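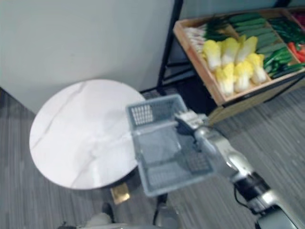
Gray plastic basket at the round marble-look table, reading corner.

Clordale Reading Room - Furnishing and Storage Grant
Progress report to the Zamura Fund

Prepared by Nermina Petek
Wednesday, October 19, 2022
3 min read

1. Work covered by this report

The grant was given to refit the ground floor reading corner and to replace the open shelving that was taken out in February. This report covers the floor, the walls, the tables and the storage baskets. Lighting is paid for from our own budget and is left out, apart from one note under section 5.

2. Floor and walls

The gray striped carpet is laid wall to wall. The fitters found an uneven patch near the old radiator and leveled it before the carpet went down, which added a day but no cost. The walls have been painted plain light gray. We had planned to hang a notice rail on the long wall and have decided to leave it off until the shelving is in, so that we do not drill twice.

3. Tables

The round tables came from Papadopoulos. They have a white top with faint gray marble veining, a black pedestal base and a gold-colored foot plate. Krešimir Ionescu checked each one for wobble after delivery. One was sent back for a bent base and the replacement arrived within the week.

A reader asked whether one of the tops was cracked. The dark line she meant is part of the veining. You cannot feel it with a fingernail, and the supplier confirmed in writing that the line is in the pattern. We have kept that letter with the delivery papers.

The edges are slightly rounded, as we asked. The pedestal base has worked well with wheelchairs in some positions and less well in others, and we are still trying out the spacing.

4. Baskets

We ordered the gray plastic baskets from Wullex. They are rectangular with a perforated grid on the sides and bottom, so crumbs and pencil shavings drop through and do not collect. The plan is one basket per table during opening hours, holding returned magazines and children's books, to be emptied onto the cart at closing.

The baskets take up a fair part of the tabletop. Two readers with laptops and a full basket is too much for one table. For the next period we will try keeping the baskets on a low shelf by the wall - readers would bring one over when they need it.

Labels are not on yet. The first set did not stick to the grid, and we are going to use tie-on tags.

5. Spending

Awarded: $3000
Left unspent at the date of this report: $322

The balance is set aside for the low shelf and the tags. We do not expect to ask for more. The new lamp for the corner is late, and we have put a lamp from the office there for now.

6. Next steps

- Fit the low shelf and move the baskets to it
- Tie tags on all baskets
- Settle the table spacing and mark it on the floor plan
- Hang the notice rail
- Send the final receipts to the fund

Questions about deliveries should go to Krešimir Ionescu. Anything on the budget can come to me.

Shared 7 times
6 comments

Recent reports
Clordale Reading Room - Shelving Removal
Clordale Reading Room - Front Door and Ramp
Book Cart Repairs
Summer Opening Hours Review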